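4.2 Collecting demonstrations with the student team

The second half of the course was the part we had looked forward to most, and it did not disappoint. Once the arm could be driven reliably from the hand controller, the students at Clelemness took over the whole of data collection. They picked the objects, wrote the task sheets, set up the tray and drove every trial themselves. We kept our own role to safety checks and to answering questions, and there were plenty of those!

Students worked in 6 teams. Each team was given one family of household objects and asked to record clean pick-and-place demonstrations, starting from a fixed home pose above the tray. A demonstration was kept if the object ended up inside the target zone and the driver had not touched it by hand. By the end of the term the teams had recorded 915 demonstrations, of which 201 used kitchen tools. The kitchen set is the one we discuss here, as it led to the liveliest arguments in class and to the most useful changes in our protocol.

Long, thin tools are hard for beginners to drive. The grasp point matters a great deal, and from the operator's seat it is difficult to judge how far the fingertips are above the tray floor. Several teams asked early on whether they could watch the wrist view instead of the side view. We had planned to hold the wrist view back until week five, but the case they made was a good one, and we switched it on for everybody in April. Teams then wrote their own rules for lining up, and these rules were often better than ours. The Kaplan team, for example, asked drivers to stop with the fingers fully open and the tool between them, say out loud where they meant to grip, and only then go down. The other teams had copied this pause within two sessions.

Spoons and spatulas were scored separately for grasps on the handle and grasps near the head. Figure 3 shows the wrist view for a long spoon with a green grip, with the open fingers on either side.
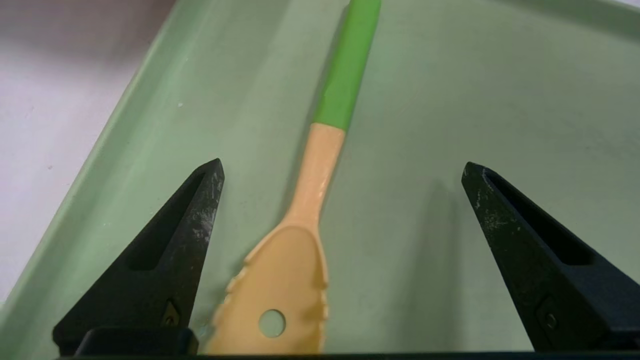 Figure 3. Wrist view with a plastic spoon in the tray.

Drivers who aimed for the neck tended to do well on the lift and badly on the placement, where the tool would swing as the arm slowed down. Drivers who aimed for the grip had the opposite problem. One team wrote 22 pages of notes on this trade-off, complete with hand-drawn force diagrams, and we have used those notes as reading material for the Wemville group that started after them.

We were also struck by how quickly students began to think about their data as something another person would have to use. They relabeled early trials without being asked, argued over what should count as a failed grasp, and threw out runs that passed our rule but looked sloppy to them. Their stricter rule is the one used for the training runs in Section 5.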